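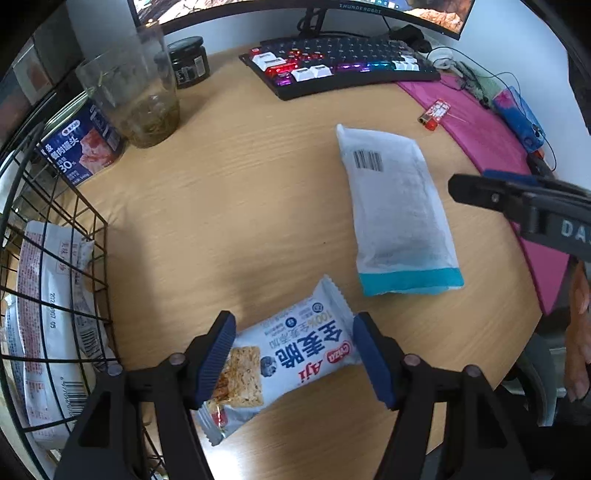 Find out if your desk is ready for a robot

By Darcy Halliday

Can a machine clear a desk yet? Parts of one, yes. It depends a lot on what's on the desk, and you can learn most of what you need in an afternoon with a pair of hand-held grippers. If you can't do the job with two fingers on a handle, an arm with the same two fingers won't do it either. If you can, it might.

What you need

Two hand-held grippers with soft pads, a basket or tray to sort into, a timer, and a notebook. Use the desk as you find it. A desk someone tidied first will give you good numbers that mean very little.

Step 1. Pick one small job

"Clean the desk" is too big. "Put the packaged food in the basket" is about right. Write down what counts as done: item inside the basket, nothing else moved, wrapper not torn.

Step 2. Start with the wrapped snacks

A snack bar in a wrapper is a fair first object. Grip it across the middle, pads on the long sides. If you catch it by the crimped end it swings, and you will miss the basket about as often as you hit it. Lift straight up before you move sideways.

Squeeze only as hard as you have to. Your hand feels a biscuit start to give. Many arms have no sense of touch in the fingers and will crush it without noticing, so open the wrapper afterward and check.

Step 3. Do the flat and floppy things

Plastic parcels are harder. The film slides on the desktop and there is no edge to get under. Try pinching up a fold, or hold one side down with the second gripper while the first one lifts. Note which you used. Iker Cuesta tried a whole session with one gripper and gave up on parcels entirely — two made the difference for him.

Barcodes and shiny film also bother some cameras. That won't show up in a hand test, so put a mark next to those items.

Step 4. Leave the liquids for last

A tall glass jar with what looks like tea in it is a bad object to learn on, and next to a keyboard it is worse. Move it off the desk by hand if you are only testing snacks. When you do get to jars, use water, put a towel down, and grip low.

Cables go in this group too. A mouse comes with its cable attached, and pulling one moves the other. I would not give this to a machine today.

Step 5. Repeat it

Do each item five times from a different starting position. Turn it, push it against something, lay it half under something else. Most failures come from the neighbors.

Reading your results

Five out of five by hand, with no fiddling: a current arm has a reasonable chance after training. Three or four: expect someone standing by. Two or fewer: keep doing it yourself.

Jolán Juhász ran a longer version, 200 picks over two days in September, and her snack bars came out fine while her parcels were a mess. Mine went the same way.

Speed is a separate question. Time yourself with bare hands, then with the grippers. Mine was much slower with the grippers, and the arm will be slower again.

Next page: sorting cans and jars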